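Wed 8 September

First proper robot club of the term and I came home starving, so this is being written with toast in one hand. Vimala put us on cups again. Pale green plastic ones, blue tape squares on the table, and all you've got to do is get the arm to pick up and put down where you meant. Easy, she says!

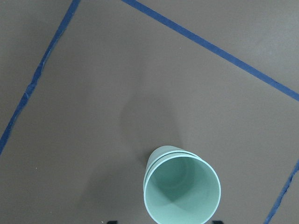
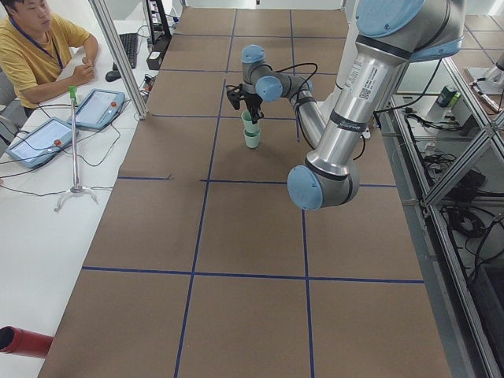
I've had two evenings of it now and I still go for the wrong button on the pendant when I'm flustered (left is not MY left, it's the arm's left, I know, I know). Hammad is annoyingly good. He goes dead quiet and sort of creeps down on the cup, whereas I come in like a bus. Yurii reckons I should slow the speed right down and stop showing off, and he's probably right.

We've named our team Faltine, after a very long argument. Lawal wanted Mugo and is still sulking a bit. The Wamport heat is on the 23rd, which sounds ages off but it's really only a couple more sessions, and I haven't even started my half of the write-up. Must ask Mum about a lift. Also need new trainers.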